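About the Rurnside Workshop

The Rurnside Workshop is a shared workshop in Brulcombe, open to anyone who wishes to build a robot and lacks the room at home. It has 68 members and seven benches. Our present project, Eklow, is a two-armed humanoid, planned first in simulation. Its current task is to reach a red stop button in an open-fronted box.

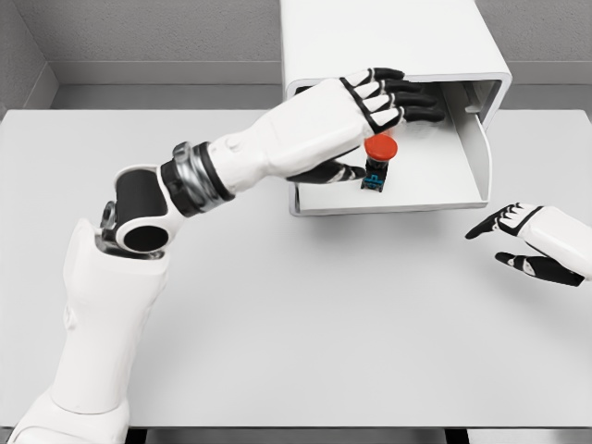 Jadwiga Mazurek has remarked that she learnt more from one month of failed wrist joints than from any manual, and that new members should expect the same.

Membership is renewed each July. Enquiries should be addressed to Anjani Liem.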